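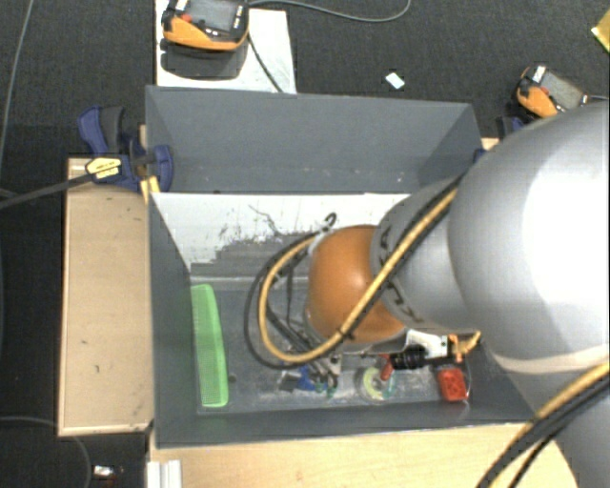 예이손 비야카는 통이 깨끗한지보다 통 안의 물건이 한눈에 보이는지를 먼저 보라고 합니다. 긁힌 자국은 그냥 두어도 되지만 물건이 겹쳐 있으면 다시 펴 놓으라는 말도 덧붙입니다. 드릴스카에 새로 들어온 사람은 첫 주에 이 말을 여러 번 듣습니다.

공유 299 댓글 2

드릴스카는 작은 물건을 맡아 보관하고, 주문에 맞춰 골라 담아 보내는 회사입니다. 단추, 고리, 마개, 손잡이, 문구 부속, 조립용 나사 묶음 같은 것을 다룹니다. 큰 가구나 가전은 받지 않습니다. 한 통에 담아 작업대에 올릴 수 있는 크기까지가 저희 일입니다.

시작은 살리나스라는 문구 도매상의 창고 한쪽이었습니다. 살리나스에서 반품된 부속을 종류별로 나누는 일을 맡았는데, 봉투가 터진 채로 섞여 들어오는 물건이 많았습니다. 처음에는 종이 상자를 썼습니다. 종이 상자는 바닥 모서리가 벌어지면 작은 부속이 그 틈으로 들어갔고, 나중에 수량이 맞지 않았습니다. 그해 11월에 뚜껑 없는 회색 통으로 바꾸었고, 지금도 같은 방식으로 일합니다.

통을 회색으로 정한 데는 함디아 게브루의 의견이 컸습니다. 흰 통에서는 흰 마개가 잘 보이지 않고, 검은 통에서는 나사가 묻힙니다. 회색에서는 대부분의 물건이 그럭저럭 구별됩니다. 회색 부속만 따로 밝은 깔개를 깔고 작업합니다.

현재 보관하는 품목은 1744종입니다. 이 가운데 684종은 한 달에 한 번 이상 주문이 들어오는 것으로, 작업대에서 가까운 선반에 둡니다. 나머지는 안쪽 선반에 있고 주문이 잡힌 날 아침에 꺼냅니다. 품목 번호는 통의 바깥 면에 붙이며, 안쪽에는 아무것도 붙이지 않습니다. 안쪽에 붙인 종이는 모서리가 들리고 작은 고리가 거기에 걸립니다.

일하는 순서

입고된 물건은 봉투를 열어 통에 쏟고, 깨지거나 휜 것을 먼저 골라냅니다. 골라낸 것은 버리지 않고 따로 모아 맡기신 분께 목록과 함께 돌려보냅니다. 남은 물건은 종류가 하나가 될 때까지 나눕니다. 통 하나에는 한 가지만 담습니다. 자리가 모자라도 칸막이를 넣어 두 가지를 같이 담지는 않습니다.

주문이 들어오면 해당 통을 작업대로 옮겨 필요한 만큼 꺼내고, 담당자가 봉투에 넣기 전에 한 번, 봉한 뒤에 무게로 한 번 더 확인합니다. 무게가 기준에서 벗어나면 봉투를 다시 엽니다. 꺼내고 남은 물건은 통 가운데로 몰리지 않게 고르게 펴서 선반에 돌려놓습니다. 바닥이 보이기 시작한 통은 보충 목록에 올라갑니다.

통은 비울 때마다 마른 솔로 털어 냅니다. 물로 씻는 것은 기름 묻은 부속을 담았던 통뿐입니다. 바닥의 흠집은 교체 사유가 아니며, 금이 가거나 벽이 휘어 바닥에 반듯하게 놓이지 않는 통만 바꿉니다. 오래 쓴 통은 바닥에 허옇게 쓸린 자국이 남습니다. 방문하신 분들이 가끔 새 통이냐 헌 통이냐를 물으시는데, 섞어서 씁니다.

맡기는 분들

문구 회사와 공방이 가장 많고, 조립 완구를 만드는 곳도 있습니다. 토르닉스의 경첩과 받침 부속은 전량 저희가 보관합니다. 그리르나리 공예 꾸러미는 색이 다른 작은 조각이 많아 처음 맡을 때 분류에만 약 2주가 걸렸습니다. 지금은 색마다 통이 따로 있고, 비슷한 초록색 두 가지는 선반에서 일부러 멀리 떨어뜨려 놓았습니다. 가까이 두었을 때 잘못 담긴 적이 있습니다.

소량도 받습니다. 다만 품목마다 통을 하나씩 쓰기 때문에, 보관료는 물건의 수가 아니라 통의 수로 계산합니다. 열 개를 맡기셔도 통 하나, 통에 가득 맡기셔도 통 하나입니다. 식품, 액체, 가루, 날이 드러난 물건은 받지 않습니다. 자석은 한 개씩 포장된 상태로만 받습니다.

연락과 방문

보관 문의는 예이손 비야카가, 출고와 반품 문의는 함디아 게브루가 답합니다. 처음 문의하실 때는 물건의 이름보다 크기와 재질, 대략의 수량을 적어 주시면 답이 빠릅니다. 견본을 보내실 때는 품목마다 작은 봉투에 나누어 담고 봉투 겉면에 이름을 써 주십시오. 견본은 견적이 끝나면 돌려드립니다.

작업장은 미리 약속하신 분께 열려 있습니다. 선반 사이 통로가 좁으니 큰 가방은 입구 보관함에 넣어 주시기 바랍니다. 맡기신 물건을 직접 확인하고 싶으시면 품목 번호를 전날까지 알려 주십시오. 해당 통을 작업대에 꺼내 두겠습니다.

소개 글 수정일: 2018년 4월 24일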